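Zsolt Szűcs keeps a kettle going all afternoon, and by the time I had my coat off he had already poured two cups and started telling me about the choir. He has led the Nurkholm community singers for long enough that he no longer remembers learning some of the songs, and he talks about them the way other people talk about cousins.
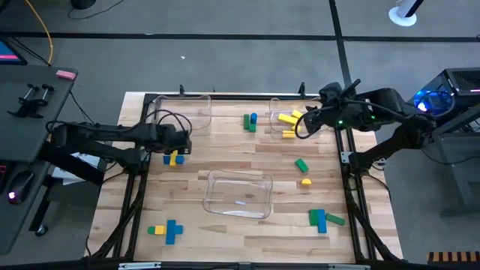
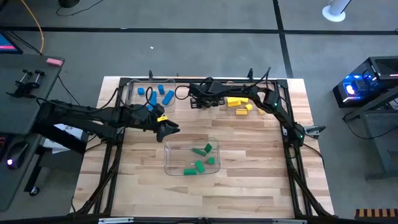
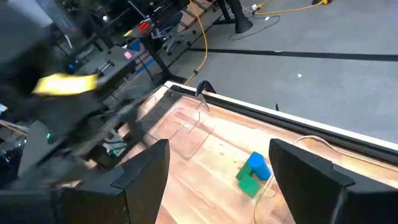 "People come in the first night and tell me they can't sing," he said. "I say fine, stand next to somebody who can, and breathe when they breathe. After a month or so you can't get them to be quiet!"

The group has 44 members now, most of them from Okgate and the farms on the Trivurdale side, and they meet in the old Hellwig hall, where the heating comes on when it feels like it. Zsolt likes the cold for the first half hour. It keeps everybody standing close together, he says, and a choir that stands close listens better.

I asked about the music library, which I'd heard was something of a legend, and he laughed and went to fetch a notebook. It lists 397 songs in his small, leaning handwriting, with notes in the margins — who brought the tune, which verse the altos always rush, where the second page went missing. A few came from his grandmother, who sang while she hung the wash and never wrote down a word.

"I have one of hers with only a verse and a half," he told me. "I asked my aunts, and each one gave me a different ending. So we sing all of them."

The spring concert is in May, and he would love to see 100 people in the seats, though he admits he'd sing just as happily for ten. Before that there is a tenor section to find. He has been asking at the bakery and at the barber's, and before I left he asked me, too, what I was doing in the evenings.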